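Home | Papers | Builds | Parts lists | Contact
Print this page | E-mail this paper
Filed under: Home and shared-shop robotics

3.2 Laundry station and wrist view

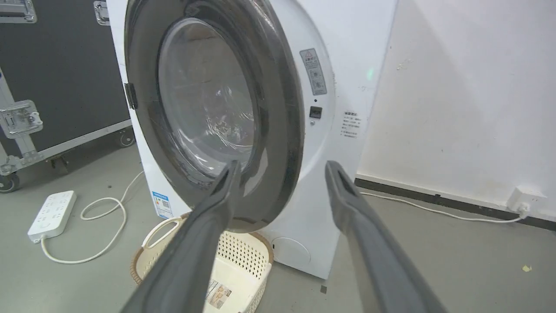

Figure 3. Wrist-camera view of the laundry station, with the washer door open and the basket on the floor below it. The two gripper fingers enter from the bottom.

The laundry station is the part of the Limby build we enjoyed most, and the part that taught us the most per hour spent. Limby is a one-arm robot put together in the Holroyd shared workshop, mostly on evenings in March, from a secondhand arm and a gripper that we designed ourselves. The camera sits at the wrist, so both fingers stay in view during the whole approach (Figure 3). We like this a great deal! The policy always sees its own fingertips next to the thing it is about to touch, and a person reading through the logs can spot a bad approach in a second or two.

The fingers are long and have a hollow slot near the tip. Kwesi Zakaria drew the first version with solid tips, and it worked well enough on shirts laid flat on a bench. The slot came later, when we wanted a tip that could give a little against a hard edge such as a door ring. We went through three finger designs in all, and the files for each one are in the Brullolura folder that goes with this paper.

A front-loading washer is a wonderful test object. The round door swings out toward the robot, its clear porthole is hard on depth estimates, and the opening lies low, with the basket lower still. The film on the glass of our machine adds wrinkles and highlights of its own. We trained with it in place – a depth map that survives crinkled plastic should have an easier time with a plain door.

Arm motion is handled by Numotora, our small control program, which runs on an old desktop under the bench. It takes the wrist image and the joint angles and returns a short run of target poses. We recorded more than 1,000 hand-guided demonstrations for the door and basket tasks, moving the basket a little between runs and leaving cords and nearby equipment where people had put them. The floor of a shared shop is never the same two evenings running, and we wanted the data to show that. Section 4 gives the results by task, starting with the door.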